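Ballumwood Site -- Robot Cell Walkaround, With My Comments
Line: Sodon bench cells, tabletop tidying and packing prep
Date of check: September 27, 2024
Checklist version: 2 (the July one is retired, please recycle your copies)

I do this walkaround before the late crew takes over, and I write it up the long way because people kept telling me the plain check marks didn't tell them anything. So you get the check marks and you get me. Skip to the open items at the end if you're in a hurry!

1. Emergency stops
Result: PASS
Pressed every one, reset every one. The button by the supply shelf is still stiffer than the rest, but it trips on the first push and the status light changes right away. If you're new: you're allowed to hit these. I've said it at every shift meeting and I'll keep saying it. A few of the folks who came over from hand packing told me they held back in their first weeks for fear of messing up somebody's run. Mess it up. Restarting takes 70 seconds on the clock and we'll live.

2. Floor marking and walkways
Result: PASS WITH COMMENT
Tape is down and readable in the main aisle. My comment is the same one I made in July -- the aisle was laid out for people pushing carts, and we mostly don't push carts there anymore. We stand and watch, and we step in from the side when something needs fixing. I'd like the standing spots marked too, with a mat at each one. Standing still for a shift is harder on the knees than walking it, and I've heard that from enough people now (me included) that I'm putting it in writing.

3. Cables and trip points
Result: NEEDS WORK
Cables on the floor under a bench are my least favorite thing on this whole list. They belong in the covered channel or tied up to the frame, and anything leaning on the floor near a bench goes back to the rack. When these were regular workbenches, you sat down, your feet found the cable, and you moved it. Now there's no one sitting there, so a stray cable can stay stray for weeks. Please look down when you walk by.

4. Bench surface and loose items
Result: PASS WITH COMMENT
Every bench gets set with ordinary stuff for the arms to pick up and sort, and the rule is that whatever is out on the table should be on the setup card for that run. Markers, a box of tissues, plates, all fine if the card says so. Coffee is never on the card. I also check for crumbs and little specks, and I wipe the top down between runs, same as we did when it was our own elbows on it.

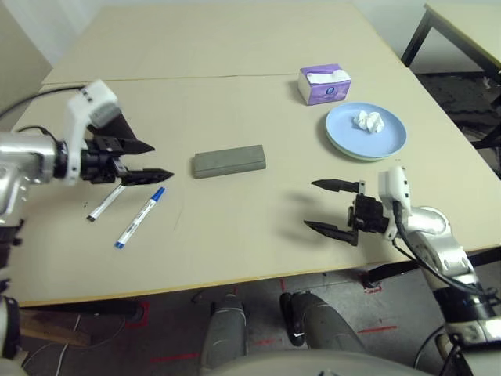

What's changed about this item is who cares about it. On hand packing you kept your own bench the way you liked it, and mine was a mess with a system to it. Now the bench is shared between a machine and whoever is on shift, and the setup card is the system. I grumbled about that for a good while. I will admit that handing a bench over at shift change is a lot less painful than it used to be, and I no longer spend the start of my day hunting for the tape gun.

5. Reach zone and pinch points
Result: PASS
Walked the reach line at each cell with the arms powered down and locked. No shelves, stools or bags inside it. Reminder that the grippers open and close without much noise, so don't count on your ears. Hands stay out until the light is steady and you've put your own lock on. Yes, even for a dropped pen cap. Especially for a dropped pen cap, that's the one that gets people reaching in without thinking!

6. Gripper fingers and wrist covers
Result: PASS
Fingers wiped, covers seated, no cracks that I could find with a flashlight. The Vonduvura service sheet wants this done every 164 hours of run time and we're inside that. I want more than one trained person per shift who can do this check. At the moment the late crew has to leave a note and wait for morning, and that isn't fair to them or to the schedule.

7. Run counter and log
Result: PASS
The counter read 2,979 when I got there and the paper log matched. I know the screen keeps its own record. I still like the paper, mostly for the remarks column, where somebody always writes what went on. The screen will tell you a run was stopped. The remarks column will tell you it was stopped over a plate set too close to the edge of the bench, and then I can go fix the card.

8. Staffing and breaks
Result: NEEDS WORK
This one wasn't on the old list and I asked for it to be added. Nobody on our line lost a spot when the cells came in, but the job turned into a watching job, and watching wears you out in its own sneaky way. The Kelemen schedule has one person covering a pair of cells with no swap until lunch. By late morning I've caught myself staring at a bench and not seeing it. I'd like swaps between cells and the packing tables, so people get to use their hands again for part of the day -- a few have told me that's what they miss most, along with having someone across the table to talk to.

Open items
- Get the floor cables into channel or tied up, then I'll recheck item 3.
- Mark standing spots along the main aisle and order mats.
- Train a second person per shift on the gripper and cover check.
- Trial a swap schedule between cells and packing tables and ask both crews how it went.
- Loosen up or replace the stiff stop button by the supply shelf.

If you disagree with any of this, write on the copy pinned by the time clock. There's plenty of margin, and I read all of it.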